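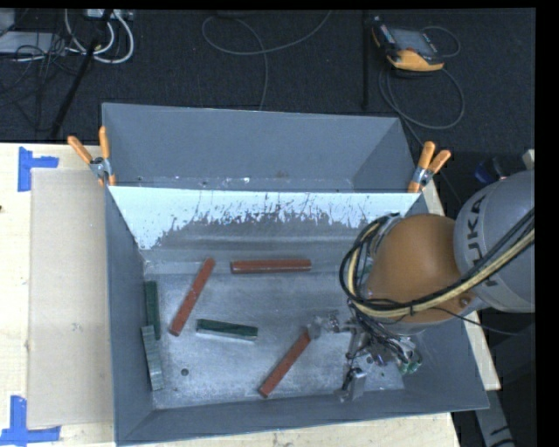
Figure 1. The sorting bin with red and green bars inside. Two spring clamps with orange handles hold the upper section to the main bin.

3. Test bin and bar stock

3.1 Purpose

This chapter covers the metal bin used in the Marnby sorting project, the bars placed in it, and the wear found on the coated panel. The layout of the bench and the scoring of the runs are treated in chapters 4 and 5.

3.2 Bin

The bin is a large gray metal container with tall, sloping walls. It stands on a wooden tabletop. The slope lets a bar that is dropped near a wall slide down toward the floor. The upper section is a separate piece of gray sheet metal with a wide back wall and angled sides. It was added in January after bars went over the far wall in the first set of trials.

We considered bolting the two parts together. Clamps were chosen in the end so that the upper section could be taken off for cleaning. Both clamps are checked by hand at the start of each session. In the whole test period one clamp had to be reset, after the bin was moved to a different table.

3.3 Slanted panel

A slanted panel with a pale bluish-white coating spans nearly the full width of the opening in front of the upper section. The coating is worn away along the lower edge in vertical streaks, and darker gray metal shows through. The worn area reaches highest near the middle. At the left a triangular patch of coating is still intact.

We attribute the pattern to bars striking and sliding down the panel. Most drops were aimed at the center of the bin, which fits the height of the worn area there. We did not measure coating thickness, so the rate of wear is not known. The panel was left as it was for the second series to keep the surface the same in all runs.

The floor of the bin is scuffed and reflective, with pale smudges and scratches. It was wiped with a dry cloth between series. No solvent was used on any part.

3.4 Bars

Two colors of bar were used, red and green. Figure 1 shows three of each. The red bars are long, narrow and rectangular. The supplier, Pitmont, delivered 70 bars in one lot, and 39 of them passed our check for straightness. The rest were put aside and used only for practice.

Bars were placed without a fixed pattern. A layout was accepted if every bar lay fully inside the bin. Bars resting along a wall were allowed, and these took the longest to pick up in both series.

3.5 Runs

A total of 793 picks were recorded over the two series. Layouts were changed after the bin had been emptied. When a bar left the bin during a pick, the pick was logged as failed and the bar was not returned until the next layout.

3.6 Limits

Glare from the metal floor made some bar edges hard to judge in the recordings. A matte floor sheet from Wulham was ordered but came too late for the second series. It should be tried before any further work is done with this bin.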